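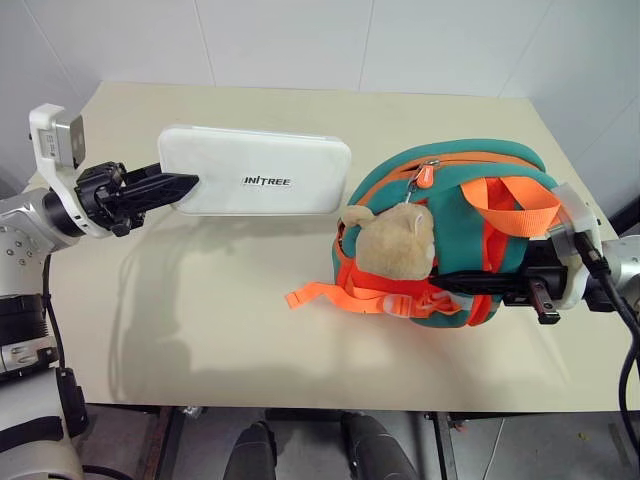

October 2022

Packing day again. I leave for Eltville in the morning and I've been putting the bag off since lunch.

I used to take a suitcase for anything longer than one night. In March I did 2 nights with only a backpack and didn't miss a thing, so the suitcase has stayed in the closet. Teal with orange trim wasn't my first choice of color, but I can find it fast on a luggage rack. The plush on the front stays on. I've had comments.

My order is the same each time. Shoes at the bottom, then clothes rolled up, then anything in a hard case flat against the back. Chargers go in last — I always want one before I get there. I tie up the loose straps too, after one got caught in a train door.

Still to do: fill the water bottle, find my Noiphan rain jacket, print the ticket. The train is at 1642.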